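4th August

Wednesday, late. Budget thing due at the end of the week and I have been staring at the same sheet since lunch. Writing this down so I stop doing it in my head.

Where we are. Two quotes in. Drumby came back first, nice tidy PDF, everything priced as a bundle, which is exactly what I asked them not to do. Hand grippers, straps, marker cubes, tablet mounts, "onboarding". Don't want onboarding. Asked for it line by line and got the same PDF with a new date on it. Vuker answered in three lines and a spreadsheet. Cheaper per pair, but shipping is separate and the fingers are sold separate too, and the fingers are the part that goes. So you have to add them in every time you compare and I keep forgetting and then being pleased for ten minutes.

Want: 4 pairs. Can probaly get 2 pairs now and 2 in September when the new money opens. Zsolt Gál says split orders are asking for trouble, different batch, cubes printed slightly different, and then you're recalibrating half your kit against the other half. He's likely right. He was right about the straps. But if I ask for all four at once it goes over the line where someone upstairs has to sign, and upstairs is on vacation until I don't know when.

Spares. Put down 40 finger sets. Looked at it, felt silly, took it down, put it back. Last batch went faster than any of us planned for and we lost days waiting on a box. Forty is what I'd want so I'm asking for forty. They can cut it, they always cut something, may as well be that.

Things I keep leaving off:
chargers
a case that closes
extension cords that aren't borrowed from the front office
cubes, blank ones, we can print markers ourselves
a second tablet

The second tablet is the argument. Everyone agrees we need it and it isn't in anybodys list. One tablet means one person working and the rest of us sitting. I said this on Monday's call and there was a lot of nodding.

The arm is a separate sheet. Rendalen wants the arm this year, a real one, bench mounted, and I get it, but the arm is no use if there isn't enough hand work recorded to train it on. Hours first, then arm. Wrote that in the notes column and then deleted it, sounded snippy. Put it back in softer. Also the arm needs a proper table bolted down and a fence or a light curtain or whatever the safety people decide, and none of that is in the quote, and that's the number that will hurt. Need to call about it. Have not called about it.

Afternoon was tablet tasks anyway.

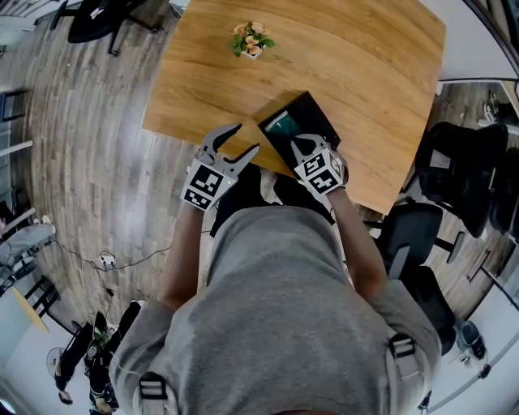 Rendalen Lab, Handling and Grippers Team

Right hand down on the tablet, left one open over the edge of the table. Shoulder buckles, both sides, those are the straps I want to keep whoever we buy from. If Vuker's don't fit the same way that's a deal breaker, wrote it in capitals in the email and then felt bad and made it lower case.

Tablet stand! Add tablet stand. Flat on the wood is fine for now but I want to try it tilted, and a stand is cheap enough to hide in the small stuff line.

Lakatos rang at five about the old grippers, would we trade them in. How much, I said. He'd have to see them. Everyone has to see them. Told him next week maybe. If he takes the old ones it pays for the chargers and the case and I don't have to explain either to anyone.

Ok so tomorow: ring Drumby, get the real per-item price or drop them. Ask Vuker how long on fingers, in days, not "short lead time". Ask Zsolt if he'll put his name on the one-order version, then it's two of us saying it. Find out who signs when upstairs is away.

Bed. Forgot dinner again, had crackers.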